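Platform bed

A platform bed is a bed whose base supports the mattress directly, without a box spring. The base is usually a solid deck or a row of slats set inside a low frame. The name is also used more loosely for any low bed with a flat base and little or no decoration. 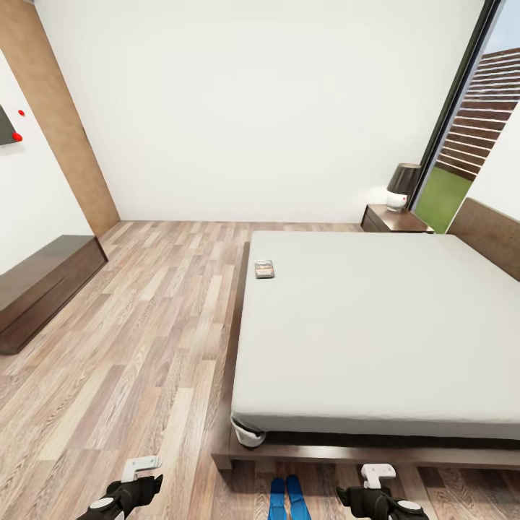
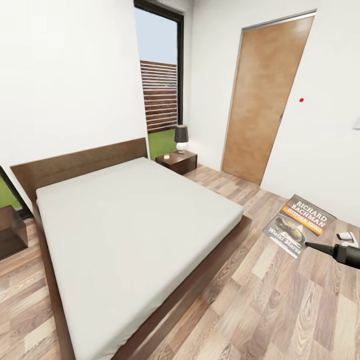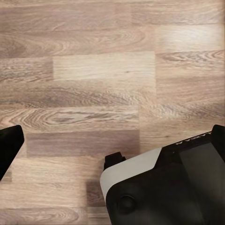 First and second: platform beds with dark brown wooden frames. Third: wood-grain laminate floor with staggered planks.

Construction

The simplest type has four rails, a center beam and a deck. Slats are more common than solid boards in beds sold today, as they weigh less and let air reach the underside of the mattress. Gaps between slats are kept small, especially under foam mattresses, which can sag into wide openings. A larger bed normally has a center beam with at least one leg of its own.

In some designs the deck extends past the mattress and forms a ledge. This is sometimes called a Japanese-style platform, although the traditional Japanese futon was laid on tatami mats and had no frame. Other designs keep the frame flush with the mattress so that the bed takes up less floor space. A "floating" platform bed has its legs set well back from the rails, where they are hard to see from a standing position.

Headboards are optional. They may be bolted to the frame, fixed to the wall, or left off.

Storage

Many platform beds have drawers in the base. A captain's bed is a related type with a deeper base and one or two rows of drawers along the side. Lift-up models, also called ottoman beds, have a hinged deck raised by gas struts. The extra storage adds weight, and these beds are often taken apart before they are moved.

History

Raised sleeping platforms are very old. Stone bed platforms have been found in Neolithic houses, and heated brick platforms, known as kang, were long used in northern China. In Europe and North America, most beds had ropes, webbing or metal springs under the mattress until well into the 20th century.

The modern platform bed became popular after the Second World War along with other plain, low furniture. Pouran Daneshvar, in a study of postwar bedroom furniture, links its spread to smaller apartments and to the foam mattress, which did not need springs beneath it. Early makers included the Kalitz workshop, which sold a slatted model with only 8 bolts, and Jaunzems, whose beds were shipped flat. The Kalitz bed stayed in production for 10 years – more than 500 were made with a matching nightstand.

Use and care

Platform beds are generally lower than beds with a box spring, though a thick mattress can make up the difference. Low beds can be hard to get out of for people with knee or hip trouble.

Bolts in wooden frames work loose with time and may need tightening. Felt pads are often put under the legs to protect wood or laminate floors, and on heavy beds the pads wear through and have to be replaced.

See also

Box spring
Captain's bed
Daybed
Futon
Murphy bed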